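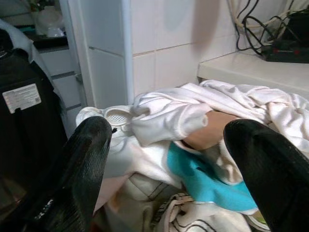

Wrist camera, both fingers at the towel pile.

Lists > Small Manipulation > Equipment and Budgets > Re: what to put on the first order for a laundry cell
7 min read
October, posted by the Pluneck bench

Hi all,

Answering the budget question from last week, which I've pasted in pieces below. I meant to send three lines and I've clearly failed, so get a coffee. Our bench in Pluneck sorts and moves household laundry – towels mostly, some clothes, whatever else ends up in the heap – and we've now been through two rounds of buying for it. The first round was bad. The second was okay. I'm writing up the third at the moment, so the numbers are fresh and I'm in the mood to complain!

> We have approval in principle for one arm with a two-finger gripper and
> want to get it working on mixed laundry by spring. The arm is more or
> less decided (Karras, the mid-size one, we've had a loaner quote). What
> I'm stuck on is everything else. My draft has the arm as nearly the
> whole budget and then a line that says "accessories." Purchasing has
> asked me what's in accessories and I don't have a good answer.

Ha, yes. I had that line too. Mine said "misc. fixtures" and it came back with a question mark in red pen.

We have the same Karras arm, so at least some of this should carry over. My strong suggestion is to delete the accessories line altogether and break it into fingers, camera, power and cabling, cloth, and furniture. Five lines, each one boring enough that purchasing will sign it without calling you. If you leave it as one lump, somebody will shave it when the arm price goes up, and then you'll have a beautiful arm and nothing to pick up a towel with.

> Fingers: the gripper ships with a set of smooth metal ones. Clerkico
> lists the ribbed black Drarnano fingers as an add-on. Do we need those
> from day one, or can we start with the stock set and see?

Get the ribbed ones from day one. We started with the stock set "to see" and what we saw was towels sliding out. Terry cloth was tolerable. Anything thin and smooth, like a pillowcase or a synthetic shirt, just left. You can squeeze harder, but then the gripper runs warm and you start chewing up your cloth, and you spend a month tuning force settings for fingers you're going to throw in a drawer anyway.

We paid $580 for two pairs of the Drarnano fingers through Clerkico, shipping included. I'd put two pairs on your first order too, even if you only have the one gripper. We didn't the first time. One fingertip got nicked on the edge of a metal shelf (my fault, I'd moved the shelf and not told the planner) and we were down for 20 days waiting on a replacement, with two people on salary and a perfectly good arm parked in its home position. Work out what that costs at your place and the second pair will look very cheap.

One thing to ask Clerkico before you order: whether the mounting screws are in the bag. On our first pair they were and on the second they weren't, and the part number was the same. I don't think they know why either. They did send the screws when I wrote, so no hard feelings, but it cost us an afternoon of digging through the bolt bins.

> Camera: we were going to mount one overhead and be done. Is a wrist
> camera worth the extra money and the extra cable?

For laundry I think so, yes, and I was the one arguing against it on our side. Overhead gives you the heap and where things roughly are. Once the gripper gets down into the pile it's mostly looking at the back of its own wrist. With the camera down by the fingers you get the folds and the edges from close in, and that's the part you need for choosing a grasp. Our overhead view has been kind of a spectator since then. We look at it when we're arguing over what went wrong.

Our wrist camera, with the bracket, the lens cover and the long flexible cable, was $1,309. I know. The camera is less than half of that. The bracket is machined to order and the cable is the stretchy kind that's rated for a lot of bending, and please don't do what we did and swap in an ordinary one to save money. Ours lasted until somebody set up an overnight run.

Whoever does your quote should also check the weight. Gripper plus fingers plus camera plus bracket comes off your payload before you've lifted anything. A bath towel is nothing much when it's dry, but if you have any plan at all to handle damp laundry, do that sum now. We hadn't, and we had to turn the arm speed way down for the wet stuff.

> Power and cabling: I've put nothing for this. The room has outlets.

Oh, no. Put something for this!

Our room has outlets too. They're on the wrong wall. We ended up with power strips up on the ledge behind the work area and cable coming down the wall, and it works fine, but none of it was in the plan and all of it got bought in dribs and drabs on somebody's own card. By the time I'd added up the receipts I was embarrassed to hand them in. You'll want power for the arm controller, the gripper supply if yours is separate, the computer, a monitor, a light or two, whatever charges the handheld pendant, and at least one thing you haven't thought of. Get strips with their own switches so you can kill the lights and leave the computer up. Get clips. Get more clips than that. And measure the cable run along the path it will really take, up and over and down, then add a couple of yards. We measured straight across the floor like fools.

If your room has tile on the walls like ours does, budget for adhesive mounts and try one for a week before you buy a box. Some of them come off tile in the night with a noise like somebody breaking in.

> Cloth: can we just bring towels from home?

You can, and everybody does, and it's a pain later. Two reasons from our side. First, when you want to rerun something six months on, the blue one has gone home with its owner and the replacement behaves differently. Second, you need more variety than any of you own. We've found that plain white on white is the hard case for us, way harder than a bright piece against a pale one, so we make sure there's a lot of white in the bin. Prints are useful too. And hard things hiding in the cloth – that one's worth planning for, because real laundry has them. Anything plastic and smooth with a curve to it will do.

I'd buy 10 of each basic type you care about and put them in the budget as consumables, with a note that they'll be replaced every year. Ribbed fingers are kind to cloth compared with the metal ones, but terry loops still pull, and once a towel is fuzzy on one side it grips differently from a new one. We mark ours on the hem with a laundry pen. Purchasing did ask why a robotics project needed towels. I said "test specimens" and that was the end of that.

> Furniture: is there anything wrong with using the counter that's
> already in there?

Depends on the height. Fixed counters are great for parking stuff on and not so great as a work surface, as you can't shift them when the reach comes out wrong. And it will come out wrong, at least once. We borrowed a table on locking casters, then liked it enough that we're buying it off the other department. If you can get something height-adjustable, do. Drawers close by are worth more than you'd think as well, for the hex keys and the spare finger set and the tape. Our tools lived in a cardboard box for the whole first round and I'd say I lost a full day of my life to that box.

> Last one: timing. Our year closes at the end of December and anything
> not ordered by then is gone. Is it realistic to order the lot in one go?

It's possible. I wouldn't. If your rules allow it, order the arm, one camera setup, both finger pairs and the furniture now, and get a commitment on paper for the rest that you can draw down once the arm is standing in the room. So much of the cable and bracket stuff depends on where the base ends up. Ours moved twice! If your rules don't allow that (ours didn't, the first year) then order the lot and over-order the cheap things. Spare clips never hurt anyone.

Lead times, as we saw them: the arm came when Karras said it would, to the day. Clerkico was quick on anything they had on the shelf and slow on anything they didn't, so ask which it is for each line of the quote and get them to write it down next to the price. The bracket was the last thing to show up. I'd send that order first, before the arm even, if you can get your drawings settled.

Couple of stray things that didn't fit anywhere:

Training. Karras offers a two-day setup visit and we skipped it. We shouldn't have. We'd have gotten the tool weight and the camera offset right in the first week and not the fifth.

Safety review. It isn't an equipment cost, but it eats calendar, and ours wouldn't start until the equipment list was final. If people are going to be working in the same pile as the gripper, say so up front on the form, in plain words. It changes which speed limits they'll sign off on, and that changes how many picks an hour you can promise anybody.

Service plan. I go back and forth. We bought it for the arm and not for the gripper, and so far we've used it for nothing. I'll probably renew it anyway.

I'm happy to send our second-round spreadsheet to anyone who wants it, with the prices left in. Write to me off list because it's got the receipts scanned into it and the file is enormous. And if anybody has found a cheaper source for that bendy cable, I'd love to hear it before our third round goes in. I've got until the end of the month and a gap in that row.

Cheers from Pluneck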